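Musiques amplifiées : production et exploitation
Support de cours – Séance 5
L'économie d'une tournée de clubs

Intervenant : Patricio Ocampo
Version du 17 mai 2025

1. Objet de la séance

La séance précédente traitait du contrat de cession et du contrat de coréalisation. On examine maintenant l'enchaînement des dates, les postes de dépense et la part réelle de la billetterie dans le résultat d'une tournée. Le cas suivi est celui du groupe Murnus, quatuor de rock à guitares, dont la tournée de printemps a été produite par la société Clasura. Les contrats types distribués en avril restent nécessaires pour les exercices.

2. Vocabulaire

Jauge : nombre maximal de spectateurs admis dans une configuration donnée. Une même salle peut avoir plusieurs jauges (debout, assis, mixte). La jauge commerciale se calcule après retrait des invitations et des places neutralisées par la régie.

Point mort : nombre d'entrées payantes à partir duquel la recette nette couvre le coût du plateau et les frais locaux.

Plateau : ensemble des artistes programmés sur une même soirée, première partie comprise. Le terme désigne aussi l'équipe artistique et technique en déplacement – le contexte permet en général de trancher.

Jour off : journée sans représentation. Les frais d'hébergement, de repas et de location du véhicule continuent de courir.

3. Le routage

Le routage consiste à ordonner les dates selon les disponibilités des salles, les distances et le temps de repos de l'équipe. Un routage linéaire réduit les kilomètres parcourus mais impose parfois d'accepter une salle moins adaptée. Un routage en étoile, à partir d'une base fixe, supprime une partie des nuits d'hôtel et augmente le carburant.

Dans le cas étudié, la salle Tannous n'était disponible qu'en début de période. Clasura a donc construit les autres dates à partir de ce point fixe, au prix d'un jour off supplémentaire avant la reprise.

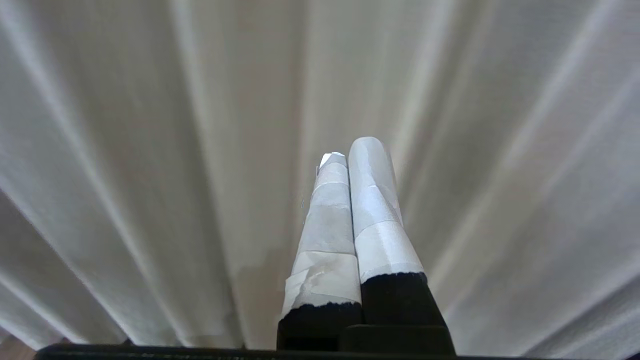
Temps de lecture : 3 minutes

4. Calcul du point mort

Données de la date Tannous :
Jauge commerciale : 500
Coût du plateau, transport inclus : 2134 euros
Recette nette par entrée, après taxes et droits : 18,40 euros
Frais locaux à la charge du producteur : néant (pris en charge par la salle)

Le point mort s'obtient en divisant le coût total par la recette nette unitaire, puis en arrondissant à l'unité supérieure. On trouve 115,98, soit 116 entrées payantes. Rapporté à la jauge, le taux de remplissage nécessaire est de 23,2 %.

Ce résultat ne vaut que pour la date isolée. Il n'intègre ni les répétitions, ni la promotion nationale, ni la quote-part des jours off. Une date bénéficiaire prise séparément peut donc s'inscrire dans une tournée déficitaire.

5. Première partie

La première partie, assurée par le duo Griltik, est comptabilisée dans le coût du plateau. Deux pratiques coexistent : engagement pour toute la tournée ou choix d'un groupe local à chaque étape. La seconde réduit les frais de transport et peut attirer un public de proximité, mais elle allonge les balances, le plan de scène changeant chaque soir.

Dans les deux cas, les points suivants sont fixés par écrit : durée du set, accès à la console, emplacement du stand de merchandising, nombre d'invitations.

6. Merchandising

Les ventes sur place sont suivies dans un compte distinct de la billetterie. Certaines salles prélèvent une commission, à vérifier avant signature. On raisonne en marge par spectateur présent, invités compris, et non par billet vendu.

7. Travail à rendre

Reprendre le tableau de la date Tannous en ajoutant une quote-part de jour off, dont chacun justifiera le montant. Recalculer le point mort, puis rédiger une note d'une page à l'intention du producteur – maintien, report ou renégociation de la date.

Les hypothèses retenues figurent en tête de note. Les calculs sont joints en annexe.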